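Kirnthorpe Short Course in Robot Software
Unit 5: From hand-held recordings to a working policy
Notes by Liam Kettle. Lab sessions with Leanne Pickering.
Last changed 7 September 2024

5.1 What we have at this point

In Unit 4 we finished with a folder of raw recordings. Each recording has a video stream, a pose stream from the tracker and a value for the opening of the fingers. These three do not start at the same moment and do not run at the same rate. Before we can train anything, we must put them on one clock. Please do not skip this step. Last January two groups skipped it, and both of them spent the rest of the week looking for a mistake in the network when the mistake was in the time stamps.

The clock problem is solved in the tool called Nelgate. You give it the three streams and it returns one table, in which each row is one video image with the pose and the finger opening that belong to it. Delay of the camera is written in the file latency.cfg. Measure it for your own camera; the value in the file is from mine.
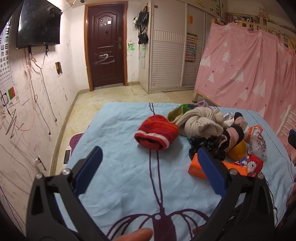 Perception is the next part, and for our task it has one job: to say where in the image a graspable thing is and which way the fingers should close on it. Students often want to begin with a list of classes. I advise against it. Our task is tidying, and in tidying a home the list never ends. Take the cream ribbed knit, rolled into a thick bundle, with the striped knit item beside it and clear plastic behind that. A class name helps you very little with such a pile. The bundle has no fixed shape, and clear plastic shows whatever is under it. What you need is a region, a direction and a measure of how sure the model is.

Two remarks about the background, which gave us trouble in the first version:

A printed sheet produces strong edges. A segmenter trained on plain tables will cut along a printed line as if it was the border of an object. We now use depth together with colour, and the false borders are mostly gone.

Fingers of the operator can come into the view. Mask them in training. If you don't, the model learns that a human finger near the bottom of the image is a part of the normal world, and on the robot arm it will be missing.

5.2 Action representation

We write each action as a change of pose relative to the present pose of the gripper, plus the wanted opening. We do not use the coordinates of the room. The hand-held tool and the robot arm do not share a base, so room coordinates would have no meaning after the transfer.

The policy predicts a short sequence of actions and we carry out only the first part of it before predicting again. In Bickerstaff, our control package, the two settings are horizon and execute_steps. If execute_steps is too large, the arm will move nicely and react late. If it is too small, you will see a shaking of the wrist, because each new prediction disagrees a little with the one before. Start with the values in the template, then change one of them at a time and write down what you changed.

5.3 Grasp and release

The opening value deserves more attention than it usually gets. With a stiff object, the fingers stop when they touch it. With a soft package they continue to close, and the recorded opening becomes smaller while the grasp is already good. A rule such as "closed below 40 mm" will therefore be right for a box and wrong for a bag.
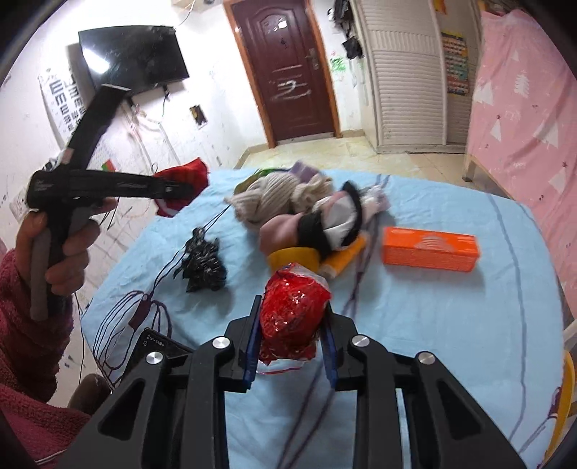

For this reason we label the grasp by hand in a small part of the data and train a simple classifier on the remaining signals. It reads the opening, the speed of the opening and a crop of the image between the fingers. Shiny wrapping makes the crop difficult, as the bright spots move when the tool turns. Adding random highlights during training was a cheap help.

When two tools are recorded together, keep both streams in one episode, also in the moments when one tool is waiting. Waiting is an action too. If you cut it away, the policy will never learn that one arm must sometimes stay still for the other.

5.4 Planning on top of the policy

The planner in Bridport is a small state machine: search, approach, grasp, carry, release. It does not move the arm itself. It decides which goal is given to the policy and when to give up. After a failed grasp it goes back to search, never directly to approach, for the object has probably moved.

5.5 Lab work

a) Align the recordings of your group with Nelgate and plot the opening against time.
b) Mark the grasp moments by hand in 70 episodes. Compare your marks with those of your partner and discuss where you differ.
c) Train the classifier and report its errors separately for stiff and soft objects.
d) Run the planner in simulation with a forced failure in the carry state. Hand in the log and half a page of comments.

Reports go to Leanne. Put the version numbers of all packages on the first page.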